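4.2 Attendance at free outdoor concerts

The Moltthorpe series gave us a wonderfully rich set of evenings to work with. Across 8 concerts we collected 403 short surveys, and the crowd was far more mixed than we had hoped! Most people walked over from nearby streets, often with kids, and stayed past the opening act.
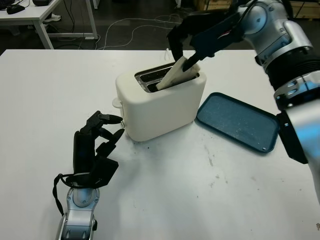

Figure 3. A slice of bread held at the rear slot of a two-slot toaster.

Totau, the smaller of our two sites, drew listeners who came for one band and then (to our delight) returned in October for the indoor shows. Brass nights did especially well, and 40 people there told us they had never been to a live concert before.

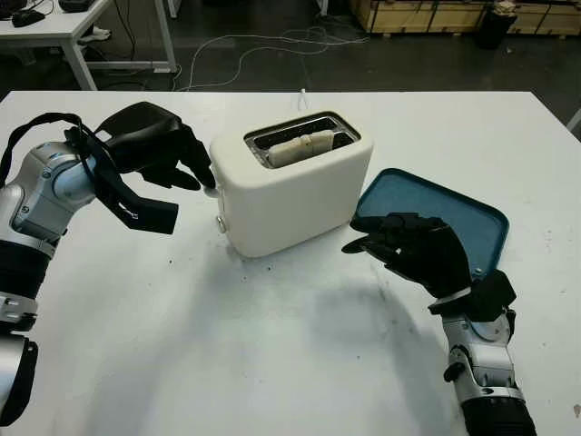 4.3 Weather and late changes

Rain moved two Totau dates under cover, and we treat those separately.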